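Service Desk > Clinical Skills > Training Consumables > Closed requests

Request 1620: Suture practice pads, thread pulling through and knots slipping
Raised by: Ayten Tokgöz, Clinical Skills Tutor
Assigned to: Timo Harms, Teaching Equipment Support
Category: Consumables and models
Priority: Normal
Status: Closed

Summary of the problem

The tutor reports that practice pads issued to the skills room from the January delivery are not holding interrupted stitches. When a knot is tightened, the thread cuts through the edge of the incision. Where the edge does hold, the first throw loosens before the second can be laid. The order concerned is for 24 pads of the Fustier pattern, supplied through Hamann. The tutor asks that the pads be exchanged or, failing that, that guidance be given on their use before the next assessment.

Details supplied with the request

Pads affected: 9, all from the same carton.
Thread in use: black braided practice thread, Bokard, from the stock cupboard.
Mounting: pads laid flat on the bench and held at the corners with tape.
Storage: upper shelf of the skills room, next to the window.

Entry 1, T. Harms

Request acknowledged. The tutor was asked to set aside two of the affected pads, unwashed, together with the open packet of thread. It was also asked whether learners had been using the pads on one side only, and how far from the edge of the incision the needle was being placed.

Entry 2, A. Tokgöz

Both items have been set aside. The pads have been used on one side only. Learners are taught to enter and leave at 5 mm from the edge, but on inspection many of the torn stitches had been placed a good deal nearer than this. The tutor notes that the same group had no such difficulty with the previous pads, which were of the Trament pattern and noticeably firmer.

Entry 3, T. Harms

The two pads were examined at the support bench. The top layer had become tacky along the side which had faced the window, and tore readily when lifted with toothed forceps. A pad taken from an unopened carton of the same delivery did not tear under the same handling. The fault is therefore not considered to affect the whole delivery. Heat and direct light on the upper shelf are regarded as the probable cause, although this cannot be shown with certainty.

The thread was tested separately. It was found to be sound, but slippery from powder which had escaped inside the packet. A length wiped with a dry cloth held a knot in the usual way.

Entry 4, T. Harms

The following measures were sent to the tutor for trial.

1. Withdraw the opened carton. Return unopened cartons to the lower cupboard, away from the window and the radiator.

2. Wipe each length of thread once with a dry cloth before threading the needle.

3. Mount the pad over the curved block in place of taping it flat. Taping at the corners draws the surface sideways and pulls the incision open, so that each stitch is tied against the tension of the pad.

4. Place the needle at the taught distance on both sides. Lay the first throw double and bring the edges together only until they meet. Any further tightening will cut the material.

5. Leave tails long enough to be gripped, and trim after the whole row has been checked.

Entry 5, A. Tokgöz

The measures were tried on 5th June with a pad from an unopened carton. Three interrupted stitches were placed along the incision, with one further stitch tied apart from the row, to the left, for knot practice. The tutor is content with the row and asks whether the reddish tinge at the upper end of the incision is a sign of the same fault. 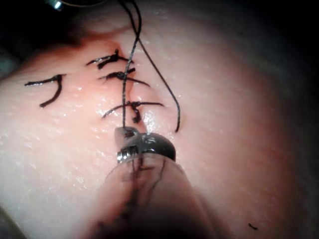 Entry 6, T. Harms

The discolouration has been noted. The spare pads in the unopened carton were checked and the material was firm in each case. A change of colour alone is not grounds for withdrawal. Should the surface become tacky or begin to tear, the pad should be set aside and this request quoted.

The tutor is reminded that loose thread should be cleared from the pad before the next learner begins, and that needles are to be returned to the sharps container and not left in the foam.

Entry 7, T. Harms

Hamann has been informed of the condition of the opened carton. The supplier has agreed to replace the affected pads without charge, on the understanding that later cartons are stored out of direct light. The replacement pads will be of the same pattern. The request for a return to the Trament pattern has been passed to the purchasing office and does not form part of this ticket.

Closure

Closed with the agreement of the requester. The storage label on the lower cupboard has been amended to include practice pads. This request may be reopened within the current term by replying to the closing notice.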